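Print this page | E-mail this release

Filed under: Company News > Automation > Events

Search releases Enter keyword Go

Plirow Opens Tindall Site to Visitors for Day of Hand-Held Gripper Demonstrations

TINDALL, February 2025 – Plirow, which develops picking and packing software for small robot arms, opened its Tindall site to visitors this month for a day of demonstrations and hands-on sessions. Up to 540 people came through the doors, among them local families, students and staff from packaging and grocery firms in the region.

The open day was the first at the site since the company moved there from Kendden. Visitors were shown how the company gathers examples of everyday handling tasks and how those examples are used to train Munar, its software for picking mixed items.

Much of the day was given over to hand-held grippers. A person holds the tool and carries out a task with it, and a camera on the tool records what the fingers are doing. The recordings are then sorted, checked and passed to the training team. Visitors could try the tool for themselves at six stations, each set up with a different household or packing task.

"People pick up a bag of chips without thinking about it," said Bjartur Grímsdóttir, head of demonstrations at Plirow. "A bag slides, it folds, it has air in it. When visitors hold the gripper and try to lift one, they see quite quickly why we need so many examples."

The snack-packing task drew the longest line. It asks the operator to move small packets between a bed and a shallow cardboard box, using only the two fingers of the gripper. Packets of different shapes and wrappings are mixed together, and the starting layout is changed between attempts.
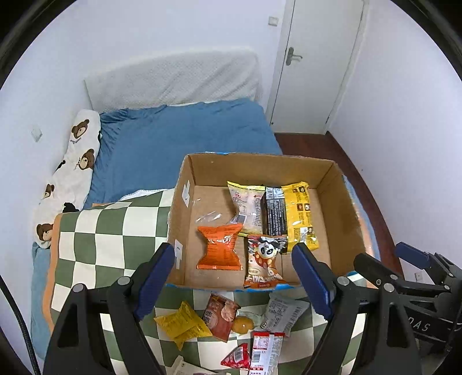
Snack packets in a cardboard box on a bed, with the two fingers of a hand-held gripper held open at the front edge of the box.

Plirow said 451 attempts at the various tasks were recorded by visitors who agreed to have their sessions kept. These will be reviewed along with 2,827 recordings already made by the company's own staff. Attempts in which an item was dropped will be kept as well, and labeled separately.

"We were asked several times whether a dropped packet spoils the recording," Grímsdóttir said. "It doesn't. We want to know where in the movement it went wrong."

In the afternoon, engineers gave two short talks on finger pads and camera placement, followed by questions. Most of the questions were about soft packaging, and a few visitors asked about glass jars, which Munar does not yet handle.

A second open day is planned for May. It will use the same stations, with a laundry-folding task added, and more time has been set aside for school groups. Places are free but must be booked ahead through the Plirow visitor desk.

About Plirow
Plirow develops software for robot arms used in light packing and household handling. Its main product is Munar. The company is based in Tindall and keeps a small test room in Kendden.

Print this page | E-mail this release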